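Shoeboxes for storage: keep or toss?
Home Storage and Organizing > Closets and Small Spaces
29 replies, page 1

mapleshelf
I have a closet shelf that is 141 inches of nothing but shoeboxes. Some have shoes in them. Most have cables, receipts, batteries, old birthday cards. My sister says to throw all of them out and buy matching bins. I priced the Lusley bins and for the whole shelf it comes to more than I want to spend on holding batteries. Does anyone here use plain shoeboxes long term, and do they hold up?

ncondori
Yes. I've used them for years for things that don't weigh much. Lids on, label facing out, stacked no more than two high. The bottom one starts to bow if you go to three.

Things I would not put in them: tools, anything with liquid in it, photos you care about. The cardboard isn't acid free.

trentbox
Toss them. Cardboard draws silverfish and it soaks up whatever the closet smells like. I had a basement closet full of them and ended up bagging the whole lot. Plastic with a latch costs more once and then you're done.

ncondori
A basement closet is a different situation. Mine is upstairs on an inside wall. If you have damp, then sure, plastic.

mapleshelf
It's a bedroom closet, dry as far as I know. No silverfish so far.

quietdrawer
What size are they? Men's boxes and women's boxes don't stack well together, and boot boxes don't stack with anything. I sorted mine by brand first and by contents second. The same brand tends to be close enough in size that the stack stays straight. The odd ones went to recycling.

mapleshelf
All mixed. Kids' sizes too. I didn't think of sorting by brand.

Rolf_in_4B
I went the other way and got the Skoka inserts, the fabric ones that fold flat. They look nicer. They sag in the middle if the shelf is wire. On a solid shelf they're fine.

trentbox
The fabric ones are worse than cardboard. No lid on most of them, so you get dust in everything.

Rolf_in_4B
Mine have lids. You have to buy the lid separately, and I agree that's annoying.

ncondori
Back to the original question. How I do the labels, in case it's useful:

1. Leave the store label alone. It tells you the shoe size if you ever want to put the shoes back or sell them with the box.
2. Put your own label at the opposite end of the same face. Painter's tape and a marker. It comes off most boxes clean, but try a corner first on the glossy ones.
3. Write what's inside in two words. "Phone cables." "Tax 2." If it takes more than that, the box has too much mixed up in it.

quietdrawer
I'd cover the store label. I kept reading the shoe size and thinking it was a box number.

ncondori
That would bother me too if I numbered them. I don't number them.

mapleshelf
OK, I'm going to start with one box and see how the tape does. It's the red one, Nike Court Royale, size 7.5. The edges are a little scuffed but it's still square. It's on the desk now.
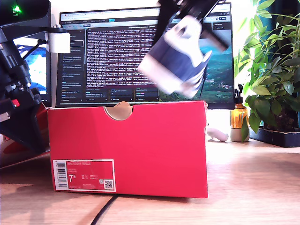 Update from mapleshelf, same evening

The tape went on the right end of the long side, away from the Nike label. Box one is chargers. I filled it and the lid closes flat. I also went through the shelf and pulled out every box with a split corner.

quietdrawer
That's a good size for chargers. Red is handy too, you can find it from across the room.

trentbox
The thumb notch is a hole. Dust gets in there and so do bugs. If you insist on keeping it, tape over the notch from the inside.

mapleshelf
I might do that. For chargers I'm not that worried about dust.

ncondori
I use the notch to pull the box off a high shelf, so I'd leave it open. Put a piece of card behind it if you're storing yarn or anything that catches lint.

Rolf_in_4B
Pulling a full box by the notch is how you tear it. Use both hands.

ncondori
Mine aren't full enough to tear. Chargers might be, so fair point.

hallcloset_h
New here. Has anyone tried the Vindivberg shelf risers to get a second level in, so the boxes aren't sitting on each other? My shelf has a lot of empty height above the first row.

quietdrawer
I have 2 of them. They work, but measure the tallest box with its lid on before you buy. Mine cleared by very little and I have to slide the boxes out straight - no tipping.

trentbox
Or get plastic bins, which stack without a riser.

mapleshelf
I know, trentbox. I'll do the dry stuff in shoeboxes and look at bins for the batteries.

Next page >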